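News from the Linen Room
by Negin

I promised last time that I'd write about the robot, and then August happened and I didn't. August at Skustavik is what it is. Every bed full, every dryer running, two people out with summer colds, and a tour bus that showed up a day early with everybody on it wanting showers. So the robot piece sat in my notebook between a grocery list and a phone number I still can't place. Anyway, it's quiet this week and my coffee is hot, so let's do it.

For those of you who joined the list over the summer: I run housekeeping at the Skustavik guesthouse. We have 56 rooms in two buildings, and most of them have the same basic furniture, give or take whatever got replaced after a leak. A bed, a nightstand, a window that sticks. When a guest leaves, one of us goes in and turns the room over, and if you've never done that work you might think it's mostly making beds. It's not! A big part of it is picking up stuff. Cups, chargers, brochures, single socks, a truly amazing number of hair ties. You clear every surface before you can wipe it, and you bend and reach and bend again, and by the fourth room your back has opinions.

That clearing part is what Dustus is supposed to help with.

Dustus is our name for it. The company it comes from is called Sureck, and the official name is a string of letters that Liv Åberg wrote on a sticky note for me and that I lost the same day. Liv is our contact over there. She's very patient and she answers emails at hours that worry me a little. Dustus has two arms with a gripper on each one, and a big white body, and the plan is that it goes into a room first and clears the nightstand and the windowsill, things go in a bin for us to sort through, and then one of us comes in behind it and does the real cleaning.

What I didn't know before this whole adventure is how much of it happens on a computer before anything rolls down your hallway. I pictured a van pulling up and a guy with a crate. What we got was Liv with a laptop, showing us a made-up bedroom. They call the practice software Hamada. It's a bit like a video game with the fun taken out, and Dustus lives in there, in a bedroom drawn by a computer, trying things. More than 500 practice rounds before she'd even talk to us about dates.

I sat in on a bunch of these sessions over the summer and I have to say I got hooked. You can look at the room from different spots, and my favorite is from right behind the hand, where you're basically riding along on the robot's wrist. Everything looks enormous and crooked from back there. It took me a whole session to stop tilting my head.

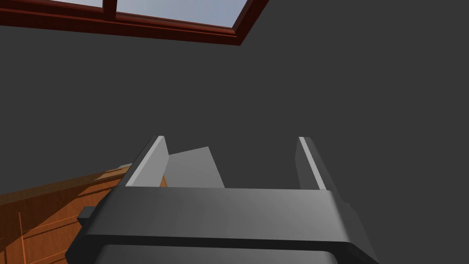 Riding along behind the gripper in the practice bedroom, with a bit of sky up in the window.

The first time Liv put that view on the big screen in the break room, Maj-Britt Sandberg got up from her sandwich and walked right up to it. Maj-Britt has been turning over rooms here longer than anyone, and she was dead set against the robot from the day it was announced. She still has her doubts (I'll get to those). But she stood there looking at the two fingers and she said, "It's coming in too low." Liv asked what she meant. Maj-Britt held up her own hand and showed her how she goes in for a thing on a crowded nightstand: from above, a little to the back, so your wrist doesn't sweep everything else onto the floor. Liv wrote it down! Then she asked her to do it again slower, and by the end of lunch the two of them were rearranging salt shakers on the table.

That was sort of a turning point for us, I think. Up to then the robot had been something that was going to be done to us. After that people started coming by the break room on their own and telling Liv things. You'd be surprised how much there is to tell. Don't trust a glass of water to be empty. A folded piece of paper might be a love letter or a parking receipt, and you don't get to decide. If there's a retainer, stop everything. Rosalía Pastor, who does the upper floor of the annex, gave a whole speech about lamp cords, and she was right about every bit of it.

Okay, the jobs question. I know it's what most of you want to hear about, since I got emails on it from people who have never once written to me about towels.

We had a meeting in the dining room with Halvard Nygård, who manages the place, and I asked him to say it in front of everybody, and he did. Nobody's position goes away this winter, and nobody's hours get cut on account of Dustus. He put it in writing and it's on the board by the time clock. Is that a promise for all time? No, and Maj-Britt asked him exactly that, with her arms folded. He told her he couldn't speak for five years from now. She said she appreciated a straight answer and she'd be asking again in spring. I believe her.

What does change is how the morning goes. Right now I hand out rooms by floor and each person does a room start to finish. With Dustus we'd have one person going around with it, opening doors, checking the bin, and making sure it hasn't gotten itself stuck behind a suitcase rack. We've been calling that person the walker. The walker would lift a lot less but also has to pay attention the entire time, and I honestly can't tell you yet if that's more tiring or less. Rosalía wants to try it first on account of her shoulder. Two others told me flat out they never want to do it, they like having a room to themselves with the radio on, and I get that completely. I love a quiet room and a radio too. So we'll do sign-ups, and I'm not going to make anyone walk a robot who doesn't want to.

There's a pay question in there too. If you're the walker and you're responsible for a machine, shouldn't that be worth something? I think so. I've said so upstairs, and it's still being talked about. I'll let you know.

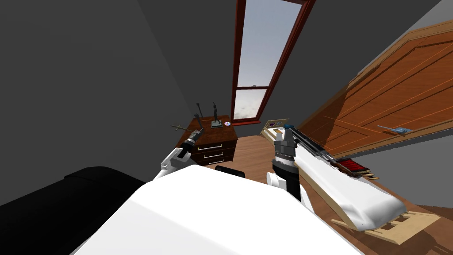 Another thing I've been chewing on is lost property. When Rosalía finds an earring she knows which side of the bed it was on, whether it was tucked away or just dropped, and she writes that on the little envelope. Guests call us three weeks later and say "it was by the window," and we can say yes, it was. A bin doesn't remember any of that. Liv says they can have Dustus save a picture of the surface before it touches anything, and that opens a different can of worms, doesn't it? Those are people's private things. Somebody's medicine, somebody's mail. We talked it over at the staff table and landed on this: no clearing at all in rooms where the guest is still staying, checkouts only, and if any pictures get saved they're wiped once the envelope is filled out. Halvard is okay with that. I'd like it on paper as well before we start, and I've asked.

And then there's speed, which, oh boy. In the practice room Dustus is slow. Like, put-the-kettle-on slow. I watched it think over one little object for so long that I folded a whole basket of pillowcases. Liv says it'll pick up some, and she also says slow is on purpose for now, and I'm fine with slow. I'm less fine with somebody upstairs looking at a chart later on and deciding that the people should go faster to make up for it. I'm saying it out loud in the newsletter so we all remember I said it.

So where are we? The plan is a trial in the annex, three mornings a week, ground floor only, and only rooms that are checked out. Liv will be here in person for the start of it. We had to measure all the door thresholds (room by room, on hands and knees, thank you Rosalía), and the one by the ice machine is too high and is getting a ramp. The beds stay ours. No one at Sureck is claiming Dustus can make a bed, and after what I've seen it do with a dishcloth I'd like to keep it that way for a good long while.

If you work here and you want to see the practice room for yourself, there's one more open session in the break room on Saturday, September 30, 2023, right after second breakfast. You can sit behind the hand like I did, and Liv will let you boss it around a little. Bring your complaints. The best stuff we've gotten to her so far has come from people who walked in complaining, and Maj-Britt says she has a list of her own she's been saving up.

Quick housekeeping notes while I have you. The good scissors are missing from the linen room again. The new gray towels shed like crazy, so please wash them on their own until they calm down, and that means separate from the bathrobes too. And the walker sign-up sheet is hanging next to the sink. Write in pen this time!

Negin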